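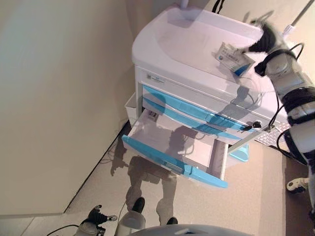
# Koler: progress report to the Plodetti small grants panel

17th January

Hello all, and thank you for being patient with me over the deadline. I've kept to the headings you sent, more or less, although I've put the money further down because I wanted to get the drawers in first. I'm rather proud of the drawers!

## Where we'd got to last time

When I last wrote, Koler could stand up, hold its arms out and do very little else. The legs were on, both hands were on, and most of my evenings at the Sultow workshop were going on finding out which joint was making the clicking noise (left wrist, in the end, and it was a washer). I'd promised you that by January it would be putting small medicine packets away in a medical cart, and taking them out again, with me driving it from the bench and the robot learning from what I did.

It does the first part quite well now. Taking things out is harder, and I'll come to that.

## The cart

I had wanted to practise on a set of kitchen drawers, mainly to save you money. I gave that up after a couple of weeks. Kitchen drawers have handles that stick out, and a proper medical cart has those slots set into the drawer front, so anything the robot learned on one was useless on the other. So the cart is a real one, white with light blue drawers, second-hand from Mäkelä, and they threw in the delivery. It still has its keys hanging in the locks. I keep meaning to take them out, but then I picture myself losing them, so in they stay and the robot has to learn to leave them alone.

The slot handles took most of the first month. Koler's fingers are a bit fat for the job, and if the hand comes in too flat they just skate across the front. What works is to come down with the fingers already curled, hook the slot, and then step the whole robot back a touch instead of pulling with the elbow. Pulling with the elbow twists the drawer on its runners and it jams. I have this written on a bit of tape on the bench, as I forget it every time I've been away for a few days.

The bottom drawer is the worst of them, being so close to the floor. The robot has to bend a long way, its weight goes forward over its toes, and I've spent a lot of time with one hand on the safety strap and the other on the stop button. I lowered the speed of the hips for that one drawer and it's been much calmer.

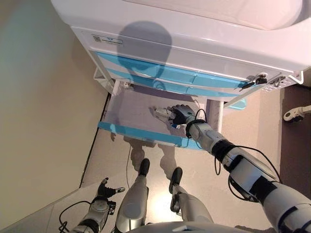 Letting go has been fiddlier than picking up. The packets are light and a bit slippery, and the fingers have a good deal more grip than they need, so at first anything that went into the drawer came straight back out with the hand. I tried opening the fingers faster, which flicked things into the corners. Now the hand goes right down until it touches the drawer base, waits, opens slowly and only then lifts. It's dull to watch, but the packets stay where they're put.

I also learned that the drawer base and the packets being such similar pale colours is a real nuisance. The head camera can lose a white packet in a white drawer even when I can see it perfectly well over the robot's shoulder. The blue printing helps if it's facing up. I've thought about lining the drawers with something dark, and several people at Sultow have told me to just do it, but then I'd have the same problem as with the kitchen drawers: it would work here and nowhere else. I'd like to leave the liners out for as long as I can stand it.

## Practice runs

You asked for something you could hold me to, so I did a block of 100 runs with the same task each time: pick a packet up from the top of the cart, put it in an open drawer, come back to standing. I wrote down how each one ended in a notebook and I'm happy to post you copies of the pages if you can read my writing.

I don't want to hand you a percentage, as I changed two settings in the middle and it would be a bit of a cheat to add the halves together. The earlier ones mostly went wrong at the letting go. Later ones mostly went wrong before the robot had even touched anything, because it had misjudged where the edge of the cart was. There was one run where it put the packet down very neatly on the floor next to the drawer and stood up again looking pleased with itself. I've kept that recording.

## Shadows, and the big lamp

A good part of the trouble with the edge of the cart is down to the lighting. Our corner of the workshop has one bright light and it sits behind where the robot stands, so Koler throws a great big head and shoulders across the very drawers it's trying to look at. Reach out an arm and there's a second hand on the floor, fingers and all. For a while I was sure the robot was confusing its own shadow with the gap under the cart, and I still think that was part of it.

I've tried moving the cart, but there isn't far to move it. We've got the wall on one side and the bed on the other (the bed frame belongs to the next stage, please don't panic, it came out of last year's money). Turning the cart round puts the side basket in the way of the right arm, and it has enough to contend with.
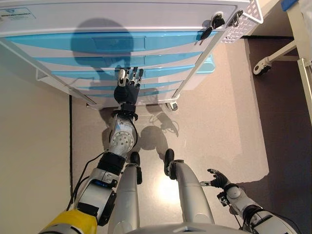
So the plan is two softer lamps, one each side, and recordings made with the old light as well as the new ones. I'd like it to manage in bad light, as that's what it'll mostly get. Other people share this building and they turn things on and off as they please, quite rightly.

While I'm on the subject of space: the floor by the cart is now kept clear of trailing leads, as far as I can manage it. I'd got into a bad habit of running a cable between the robot's feet. It never caused a fall, but it made me nervous every time the robot stepped back, and I've ordered longer leads so they can go round behind me.

The cables on the arms are a different matter. They loop out at the wrist and again higher up, and I know they look untidy. I tied them in close to start with and they pulled tight whenever the forearm turned, so for now they've got their slack and I watch them. I'd like to get proper guides made for them when the wrists next come apart.

## The hands

Three things have changed on the hands since my last report, and I'll only bore you with the one that matters. The ribbed black covers over the backs of the fingers are staying. I was in two minds, as they're a pain to get on, but they keep fluff out of the knuckles and the thin cables between the fingers don't catch as they did. The rubber fingertips are the weak point. They wear, and when they wear the grip changes just enough to spoil a run that was fine the day before. I've started swapping them before they look as if they need it.

The small camera at the wrist has been the best bit of the whole autumn, and I'm so glad you let me move the money across for it. From the head you see the top of the hand and not much of what's in it. From the wrist you get the thumb, the fingers and whatever they're pinching, all nice and close. I'd wanted it just for lining up the grip. Then I was going through some recordings and found I could read the label on a packet, with its batch number, production date and expiry date all marked in Chinese, and a barcode big enough to make out from across the bench. 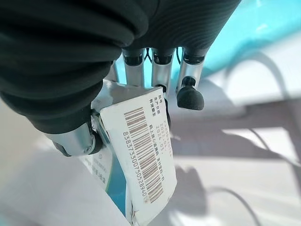

*Wrist camera: a label held between the fingers, with the barcode and date lines facing the camera.*

That's opened up something I hadn't put in my application. If the robot could hold a label still, at a decent angle, it could sort by expiry date as well as putting things away. I haven't built any of it! I've done one afternoon of holding labels up and looking at the results, and the tilt and the glare both matter a lot, as does whether the label has been creased. I'd like to spend a little time on it in the next stage if you've no objection. If you'd sooner I stuck to drawers, say so and I will.

## Money

Spending in this stage came to £2097. The cart was the largest single item, then the wrist camera and its mount, then fingertips, leads and the bench fees at Sultow. Receipts are in the envelope, apart from the one for the leads, which I'll send on when it turns up. I haven't claimed for the washer.

## What's next

- Get the new lamps up and repeat the block of runs without touching any settings halfway through, however tempted I am.
- Taking packets out of a drawer, starting with one packet in an upper drawer so there's less bending.
- Closing the drawers. I know. At the moment I do it with my foot.
- Cable guides for both arms.
- A bit of label reading, if you say yes.

I've allowed 3 weeks for the lamps and the repeat runs together. The taking-out work will run on past that and I'd sooner not give you a date for it until I've had a few goes.

You're very welcome to come and see it. Evenings are best, the kettle works, and there's a stool behind the yellow line where you can watch without having to hold the strap. Let me know a day or two ahead so I can charge the batteries.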